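Spare beds get a good airing at Skinolside

If you've ever made up a bed for a visitor at five minutes' notice, you'll know the feeling. Sheet on back to front, pillowcase inside out, guest already on the stairs. Well, I spent a happy morning in November at the Skinolside guest rooms, where they've been getting the beds ready for winter, and I came home and stripped my own before I'd even taken my coat off!

The rooms are the ones above the old Grostham dairy, let out cheaply to families who are visiting someone at the hospital and can't face the drive home. There are 11 beds now, up from seven last winter, and the bookings diary is already looking full up to Christmas. Our spring appeal set out to raise £2,000 for new bedding and got there with a bit to spare (thank you, everyone who bought a raffle ticket, and sorry again about the marrow).

Halima Onuoha looks after the linen, and she let me follow her about with my notebook as long as I kept out of the way of the ironing. She has firm views. Every bed is taken right back to the mattress cover, the cover is smoothed down over the corners and checked along the stitching, and only then does anything else go on top. "People start with the sheet and wonder why it's lumpy," she told me. "It's what's underneath that you sleep on." I have been starting with the sheet for thirty years, so that was me told.

She also likes a plain colour. The stock that came with the building was all flowers and stripes, roughly 200 pieces of it counting the pillowcases, and hardly two that matched. The best has been kept for spares, and the rest has gone to the animal shelter, where I'm told the greyhounds are very comfortable. White and beige are easier to wash together, she says, and a mark shows up before a guest finds it. I did stick up for a rather nice yellow candlewick, and I'm pleased to report it has been allowed to stay in the sitting room.

The part I always get wrong is the small stuff. Cloths get put down on a half-made bed and get made up into it, labels end up under the sheet, and last year a guest found a whole duster at the bottom of hers! So now there's a last look over the mattress before the top layers go on, and I've taken that one home with me as well.
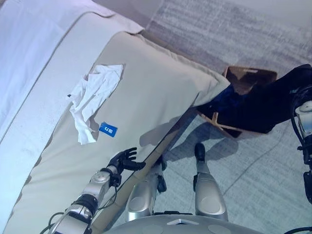
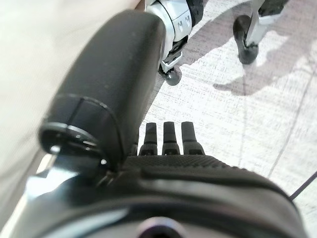

A bed at Skinolside with a white cloth still on the beige cover, and a bit of the pale grey floor.

Issue 2 | Page 11

The rooms are open all winter, and there's someone on the desk until eight in the evening. If you've got plain single sheets in decent condition, Halima would love to have them, washed please, and in a bag with your name on it. No more flowers for now!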